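Sorting Table Check: Bins, Spoons and Surfaces
4 min read
2 comments · 113 shares

Akari Room, weekly walk-round, Oct 26, 2022

Hello again, and thank you for the kind notes after the last one of these. I've kept the same order as before so you can lay the two side by side, and I've put my comments under each line, which as usual got longer than I meant them to.

1. Tabletop clean and free of splinters: OK
I ran a dry cloth the whole length of it and nothing snagged. The wood is holding up beautifully for a table that gets wiped down so often. Please keep using the mild soap (the Prorine bottle under the sink is fine) and go with the grain.

2. Table steady, no rocking: OK
It had a tiny wobble in February and I'm happy to say the new foot pads have cured it. If you move the table to sweep, lift it, don't drag it!

3. Bins free of cracks and sharp rims: OK, with a note
Teal and pink are both lovely and smooth. The peach one has a rough spot underneath, near a corner, that I could feel with my thumb but couldn't really see. I've rubbed it down with fine paper and would like somebody to check it again next time.

4. Bins set in a row with gaps between: OK
Leave enough room to get your fingers down between them. When they're pushed tight together people tend to grab two at once, and one goes on the floor.

5. Spoons checked for burrs, bends and loose finish: OK
I went over the gold and the silver ones with a cotton ball, an old trick of my mother's, and no fibers caught anywhere. Put any bent spoon in the Starus tin by the door and it will be replaced. Please don't bend it back yourself.

6. Nothing hanging over the table edge: NEEDS ATTENTION
Spoons do creep outward during a long sorting session. A quick sweep of the hand toward the middle every so often is all I'm asking for.

7. Glare from windows and lights: OK
Bright, but comfortable at the hour I was in. Polished spoons throw the light back at you more than you'd think, so if you find yourself squinting, take a step to one side or turn your chair a little.

8. Floor behind and beside the table clear: OK
Swept and dry all the way to the windows. Thank you to whoever moved the stack of boxes marked 190 to 193, it makes such a difference back there.

Still open: items 3 and 6. Initial the sheet once you've looked at them, and leave it on the clipboard for me.

Related
Thomas Hall kitchen: drawers and hinges
Winter checklist for windows and sills
How we label our storage bins 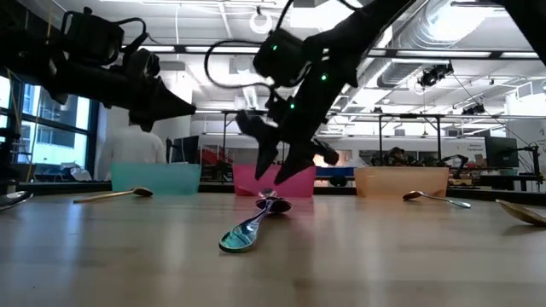
Items 3 to 6: teal, pink and peach bins, with gold and silver spoons on the table.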